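Proceedings › Short Papers › Section 4

4. What We Learned from the Open Day

I'll be upfront that this section started life as a long email to my co-author, Teodoro Alcaraz, who couldn't make it. He wrote back with "put this in the paper," so I've tidied it up a bit and left most of the chatter in.

4.1 Setting up the visit

We held the open day on 2018-04-21 in the teaching rooms at Jetlow, mainly so that people who had only read about our laundry work could come and try it for themselves. I had planned for a small crowd and we ended up with some 640 people through the doors (a lot of them kids, which was great!). Most came for the big folding table in the front hall, and a smaller group signed up for the hand-held sessions, where a visitor picks cloth up with the gripper and a household-style setting stands in for the lab bench.

Each session was 30 minutes. I gave a short talk at the start, maybe longer than it needed to be, and then handed over the tool. My only real instruction was to close the fingers on a single fold and then pause before lifting. The pause matters to us because the later analysis in Section 5 looks at how the cloth sits in the grasp before any load is put on it, and a rushed grasp gives us almost nothing to label.

4.2 Picking up a fold

The cloth people asked about most was the spotted one. Our earlier trials used plain gray squares cut from the same roll, and I'd gotten so used to them that I forgot how much a real garment changes things. Edges turn up where you don't expect them, one part is ribbed and another is smooth, and a fold that looks like a single layer can easily be two. Figure 4 has the kind of grasp I was trying to get across in the talk, with the cream fabric held up between the blue-faced finger pads and the rest of the garment left lying on the bed sheet.
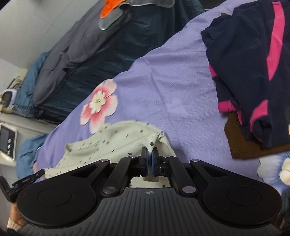
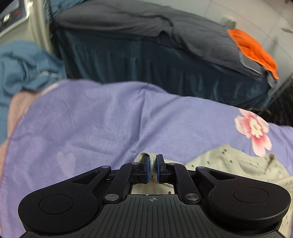
Figure 4. Grasping a spotted cream garment on a printed lavender sheet, two views.

4.3 What visitors told us

I kept a notebook going all afternoon and wrote down remarks as they came, so please read these as notes and nothing like a proper survey. The comment I heard most was that people wanted to feel the cloth. With bare fingers you rub two layers against each other and know right away how many you've got — with the tool you have to judge it by eye. One visitor, a retired tailor, spent his whole session on this and decided the trick was to come in low and nudge the fabric into a ridge before closing. I've tried it his way since and I like it, though I haven't measured whether it helps.

The second thing was the patterned bedding. I'd half expected complaints, and a few people did say the flowers pulled their eye away from the garment. Others felt the opposite and said a plain sheet would have made the job look too easy. Ndlovu's group raised the same point about backgrounds when they came by in the morning, and we've agreed to share a set of sheets for the August trials.

We also got 19 written cards back, which I'm counting as a win given that I only put the box out after lunch. Pestel has typed them up and they're in the supplement. Several ask for a lighter tool, and one just says "more socks."

4.4 Changes we made afterward

I've cut the opening talk way down and moved the practice grasp to the front, so visitors get their hands on the gripper while they still have questions. We now start everybody on a towel and bring the garments out second. The cards go out at the start too, with a pencil. Teodoro has asked for a separate session on stretchy fabrics, and that will run at Grellow once the room there is free.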